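## 4. Hanging the Tasum Under-Cabinet Light Bar

By now you should have the bar unpacked, the parts checked against the list in Section 3, and a good idea of which stretch of counter you'd like to brighten up. This section walks you through getting the bar onto the underside of your cabinets. Set aside an unhurried hour for it (60 minutes is comfortable for a first try), and put the kettle on before you shut off the power, not after!

> **Caution:** Switch off the kitchen circuit at the breaker and leave it off until step 9. The Tasum runs on low voltage at the bar itself, but the driver box does not.

1. Empty the cabinets above your work area, or at least the bottom shelf. The screws supplied are short, but a tall stack of plates has a way of rattling around while you drill.

2. Wipe the underside of the cabinet with a damp cloth and a drop of dish soap, then let it dry. Years of cooking leave a film up there that you may not notice until the tape template slides right off it.

3. Tape the paper template in place with its long arrow pointing toward the wall. The bar sits near the front edge of the cabinet, so the light falls on your cutting board and your own shadow stays behind you.

4. Mark the bracket holes with a pencil. On the standard bar the two outer brackets are 269 mm apart. On the short bar (the Tasum Bevan) they are 175 mm apart. Please measure from center to center.

5. Drill your pilot holes. A wrap of masking tape on the drill bit makes a fine depth stop.

> **Note:** If your cabinet bottom is thinner than 18 mm, use the adhesive brackets in the small bag and skip the screws altogether. Press each one for a slow count and give the glue overnight before you hang any weight on it.

6. Screw the brackets in snugly by hand. A power driver can crush the plastic collar, and replacement collars have to come by mail from our Plernthorpe parts desk.

7. Clip the bar in, back edge first, then push up gently along the front until you hear it click at each bracket.

8. Run the cord along the back corner, using the cord clips, and connect it to the driver box.

9. Turn the breaker back on and try the light at its lowest setting. Leave it there for a few minutes before you turn it up.

### Checking for shadows and glare

Once the bar is lit, take a look from a few different heights. Stand at the counter, then sit at the table, then crouch down with your eyes near the countertop and look up. Glossy tile behind the counter can bounce a bright streak straight at a seated person, and striped shadows on the wall can be a nuisance in the evening.
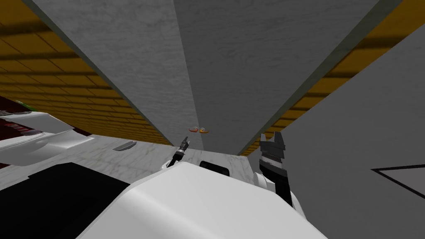 One owner in Clovcombe, Bevan bar, wrote to say that the shadows bothered her far more than the glare did, and that turning the bar around so the lens faced the wall "fixed it in one go, though I did have to move the cord clips over to the other side."

If you'd like to try the same thing, unclip the front edge first, ease the bar down, and turn it end for end. The brackets stay where they are. You will want a little slack in the cord, so loosen the last two clips before you begin, and switch the bar off at the breaker again while your hands are up there.

For dimmer settings and the nighttime timer, please go on to Section 5.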